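Orgate room notes, data card

What it covers: 755 short entries on one small workroom, written up by Behrouz Golestani and Saeed Mazandarani. Each entry gives a surface, its paint color and the time of day.

What it does not cover: whether the colors are right. The names came from a Sfeir paint chart, and I doubt two people ever read that chart the same way. "Teal" and "blue-green" get swapped freely, sometimes within one morning. Treat them as a single label — I do.

Known problems: 65 entries have no time of day. Another 11 say "wall" where the writer probably meant a panel. The earlier release claimed 900 entries, a total I could never reproduce.

Files: surfaces.csv, times.csv, notes.txt

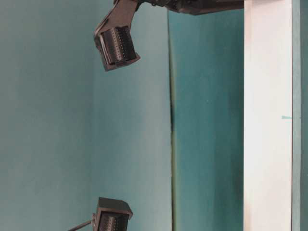 Can the color names be used to match paint?
Only if a near miss is good enough. Take a chip to the wall and compare it there.

Corrections go to Houshang Mirzaei, who reads them on Thursday.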